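Section 3. Fitting pegs to the Kengate tabletop pegboard

Before you start

You will need the board, a clear table and the bag of green pegs. The pegs are L-shaped, with a flat base and a short hooked stem. Tip them out on the table and not on the carpet, where they will live for ever.

The board should already be standing upright, as described in Section 2. If it is leaning, go back to Section 2. We will wait.

Note: Boards supplied before March came with a different peg. The old pegs will go into the new board. They will also come out of it, usually at night.

3.1 Choosing a row

1. Decide what you want to hang. People tend to skip this step and end up with a very handsome board of pegs holding nothing.

2. Pick a row in the upper half for anything you use daily. Long items need the top row, or they will rest on the table and make the whole exercise pointless.

3. For a shelf or a wide tool, use two pegs side by side in the same row. Count the holes from the nearest edge if you have any doubt. Neighbouring rows look much alike, and a shelf that is one row out at one end is a slide.

3.2 Fitting the pegs

4. Hold the peg by its flat base, hook towards the board.

5. Tilt it upwards, feed the hook into the hole, then lower it until it sits level. It should go in with light pressure. If you find yourself looking round for a hammer, the peg is upside down.

6. Fit the second peg of a pair before you adjust the first. Leave any spares lying flat on the table in front of the board, where you can reach them without letting go of anything.

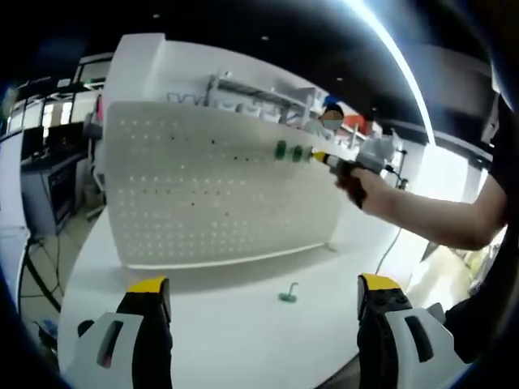

7. Give each peg a gentle tug. A little play is normal - the hook settles once there is weight on it.

Caution: Do not hang more than 2 kg from a single peg, or more than 6 kg from any one row. The board will not complain. It will simply fall on your hand.

3.3 Moving and removing pegs

8. Take everything off the peg first. Yes, everything.

9. Lift the peg upwards until the hook comes free, then draw it towards you. Never pull it straight out, as this widens the hole, and a widened hole is no use to anyone.

10. Keep spare pegs in the bag they came in. Replacements are sold in packs of 13, a number we inherited and have not been able to change.

To fit the optional Vogler tool rail, go to Section 4.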